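床铺之上：一份居家寝具整理的观察

寝具的更换与整理，在家庭事务中历来不占显要位置。与厨房、衣橱相比，床铺的使用时间最长，得到的讨论却最少。本刊居家栏目于九月走访了Drornimley住宅区的若干家庭，就换季期间床品的收放、晾晒与铺叠进行了记录。

Drornimley由七栋多层住宅组成，户型以两居室为主，儿童房普遍偏小。负责该小区住户服务工作的权秀彬（Su-bin Kwon）介绍，换季前后，公共晾晒区的预约最为集中，高峰时段须排到晚间七时以后。小区为此调整了晾晒架的使用办法，每户每次限用两架，大件被褥可延长一个时段。

受访家庭对“整理”一词的理解并不一致。部分家庭以拆洗为主，床单、枕套按周更换，被毯按月清洗；另一部分家庭则更看重每日晨间的铺叠，认为床面平整，房间便已收拾过半。两种做法各有依据，执行中常有交叉。有住户表示，工作日只将被子对折推至床尾，待休息时再作彻底整理。

裴泰阳（Tae-yang Bae）从事家居用品设计，曾为寝具品牌Flosano编写过一册面向家庭的护理手册。他认为，多数人把注意力放在床单是否平直上，却忽略了床垫本身的面料。绗缝床垫的表层与填充物之间留有余量，久坐、久卧或儿童在上面活动之后，面料容易堆叠成纹。整理时应先处理垫面，由中部向四边缓慢抚平，再铺放其他织物。若次序颠倒，毯子铺得再整齐，底下的褶皱仍会顶起。

对于有年幼子女的家庭，床铺的用途更为宽泛。它是睡眠之处，也是阅读、游戏和更衣的地方。玩具与图书常在被褥之间出现，收拾时需要逐件取出。裴泰阳建议，先清走硬质物件，再动织物，以免书角在抖动毯子时被压折。

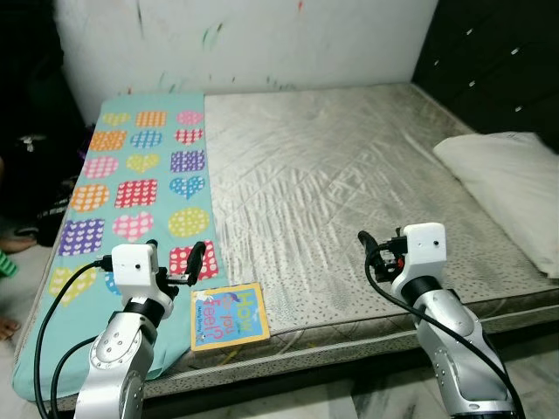 图：银灰色绗缝床垫与绿松石色心形图案毯子，毯旁放着一本硬页童书“How do you feel?”。

儿童毯的图案选择，也是走访中屡被提及的话题。纯色毯易于搭配，但在家长看来，图案鲜明的毯子更容易让孩子参与整理。心形、圆点等成行排列的纹样可充当简易的参照线，孩子只需让图案的横行与床沿保持平行，毯子便不致歪斜。一位母亲提到，她的女儿起初不愿叠毯，后来改为按颜色寻找折叠的位置，从黄色的一行对到另一行，渐渐形成了习惯。

毯子在床上的位置同样有讲究。部分家庭将其铺满整个床面，也有家庭只铺一侧，另一侧留作白天活动之用。单侧铺放时，毯边垂过床角的长度宜适中，垂得过长容易被踩踏，过短则夜间易滑回床面。裴泰阳的手册对此有专门一节，建议以手掌宽度为准，儿童床可再略短一些。

除织物之外，床铺周围的墙面与床头也在整理范围之内。儿童房的墙面多有蜡笔或颜料的痕迹，受访家长对此态度不一。有人每逢换季即行擦拭，也有人选择保留，待孩子年长后再统一粉刷。权秀彬表示，小区不对室内墙面作统一要求，但会在换季通知中附上清洁提示：浅色墙面应先以微湿软布试擦一小块，确认不掉色后再扩大范围；床头板若带有铆钉或其他凸起装饰，宜用软毛刷沿排列方向清扫，不宜以湿布反复拖抹。

收纳方面，各户条件差异较大。居住面积较小者多使用床下抽屉或真空袋，面积较宽裕者则设有专门的被柜。本次走访中，一户家庭使用了Madetti出品的布面收纳箱，最多可放入19条薄毯，户主称实际使用时并不装满，以便取放。另一户沿用旧式木箱，箱内垫棉布，每层之间以衬纸相隔。无论采用何种容器，织物入箱前必须完全干透，这一点各户均无异议。

枕头的处理则较易被忽略。枕套更换频繁，枕芯却往往数年不动。权秀彬所在的服务处已计划在下一轮换季期间增设枕芯晾晒时段，具体安排将张贴于各栋入口处。届时住户可凭房号登记，每次晾晒时间为两小时，遇雨顺延。

（本文所涉小区晾晒办法以服务处最新通知为准。）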